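Notebook - October, 9:40 am

Second pass on the bite sleeve fabric for Makport. Adom Mensah cut the new strips last night, 3 per weave, and left them on the rack by the door. Pull tester zeroed twice. Irkus weave tore at 3760 newtons, well up on the old lot. Lamptey weave let go early, at the seam - bad stitching, I think, so I'm not writing the cloth off yet.
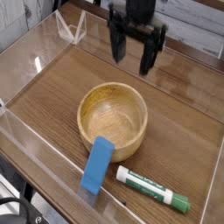
Restitched two Lamptey strips with the heavier thread. Still need the puncture test on both. Using the blunt canine tip at 70 degrees to the cloth, same as in spring, so the numbers can be compared.

Puncture on Irkus: nearly 100 presses before the inner layer showed.

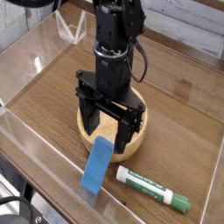
Lamptey to follow after lunch. Adom wants the cuff longer, as most handlers get nipped at the wrist when they reach for the collar. Ask Stoltulora for a price on wider rolls.

Filed under: Dog Safety, Workshop Notes

Recent entries
Glove liners, first wash
Muzzle strap buckles
Leash clip wear

This site uses cookies. Accept / Manage settings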